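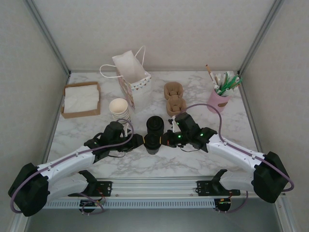

Gift bags from Clunum: my review after one winter of use

I bought these bags in December, when I had many small presents to give and no patience left for wrapping paper. The shop sells them mixed, and you cannot choose all the prints. My pack had 16 bags and came from the Trollau warehouse in a flat box. I paid a fair price, a little more than at the supermarket, and I want to say if this difference is worth it.

First, the prints. The one with the pennant bunting has its small colored triangles only along the upper edge, and the rest is left white. I like this one for adults. You can write a name on the white part with a normal pen and it looks clean. I used it for my colleague Shigeru Sakai, who does not enjoy loud things, and he kept the bag on his desk for weeks.

The animal print is the opposite. It is full of round faces, pigs and cats and puppies, very close to each other, and the surface is glossy. Children love it. My niece Letay looked for the tabby cat before she looked for her present. On the glossy paper my pen made a mess, so please use a sticker or a small card with a string. The side panel is plain white, and I tried to write there too, but the ink was also slow to dry.

Both have white rope handles. This was my main reason to buy them, as flat paper handles always break in my hands. I put a jar of honey and two bars of soap in one bag and carried it by tram across the city. The handles held well. One knot inside became loose on the way home, and I tied it again in a minute. I would not put a bottle of wine in it.

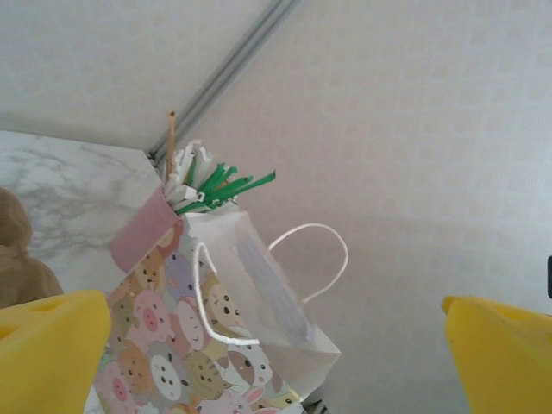 Filling a bag nicely takes some practice. My advice is to put crumpled white tissue at the bottom first, then the present, then more tissue so that it comes out over the top. Green paper strips look fresh against the white. If something is long, like a rolled card, let it lean on the rim and do not push it down, or the paper will get a fold that you cannot remove. Paper napkins can replace the tissue if you have run out, but they are soft and sink after an hour.

Now the weak points. The bags are light, so an empty one falls over easily, and even with something inside it can lean to one side. I put a piece of cardboard in the bottom and this helped. The second problem is the fold lines. Three of my bags had a fold which was not straight. I wrote to the shop on 3rd February and Nuria Seyoum from their service answered the same day and sent me new ones, without asking for photos. The order number was 1,556, if she reads this and remembers me. Thank you again!

I compared them also with the Multel bags that my neighbor buys. Those are thicker and stand better, but the handles are ribbon and they cut into the fingers when the bag is heavy. For a table at a party I would take Multel. For carrying I prefer Clunum.

Would I buy them again? Yes, but I would ask for more of the bunting print and fewer animals, as I have only one niece. I give 4 stars from 5.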